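Notebook | Bench Log | Parts | Older entries

September, morning through late afternoon
Entry by Sayaka Kikuchi

Prekell handset, second sample. It came in the padded mailer from Skudov and I had it out of the bag before my coat was off. What a screen! The bezel on the first sample was thick enough to rest a thumb on, and this one has hardly any at the sides. Colors looked a bit cool out of the box, but the warm preset fixes most of it.

Battery is 4000 mAh, same as before. I charged to full, set the screen to 600 nits, and looped the Walomora test clip with the radios off. At lunch it was still at 72 percent, which I did not expect at that brightness. Masanobu says the gauge on the first sample read high for the top half and then fell off a cliff, so I'm not celebrating until I've run it flat. Leaving it overnight on the logger.

Fingerprint reader moved to the back. I love where it sits. Setsuko, with smaller hands, has to shuffle her grip to reach it (she tried it with and without the case, same thing). Worth asking Skudov if the production shell drops it a few millimeters.

Things I still don't like: the volume keys rattle if you shake the phone next to your ear, and the speaker gets buzzy on the top 2 steps. I pressed on the back glass near the speaker and the buzz went away, so my guess is adhesive. Takeshi wants to open it up. Please wait until the battery run is done!!

Camera is so much quicker to open now. Double press on the power key and it's ready before I've got the phone level. Low light is still mushy, and the Fukuda build of the camera app crashed twice when switching to video. Logs are in the shared folder under the build name. Tomoyo has seen the same crash on the first sample, so it's the software.

To do: finish the run-down, repeat with radios on, try the other charger, borrow the sound meter back from Tomoyo.
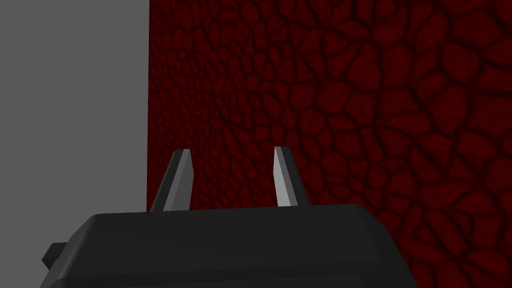
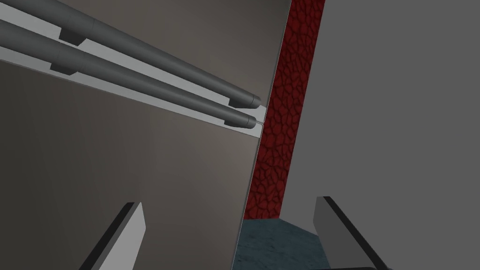
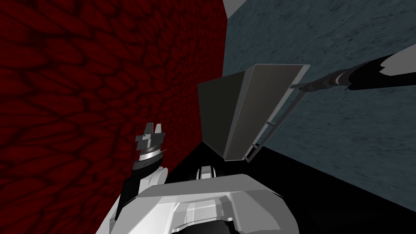
Source: simulation renders

Quick add before I go: the phone got warm near the top edge during the loop, never uncomfortable. I taped a thermocouple there for the overnight run and put a second one by the charging port. Whoever is in first, please write down both readings before you unplug anything. And try the vibration motor, it's so crisp now, I keep typing nonsense into the notes app just to feel it.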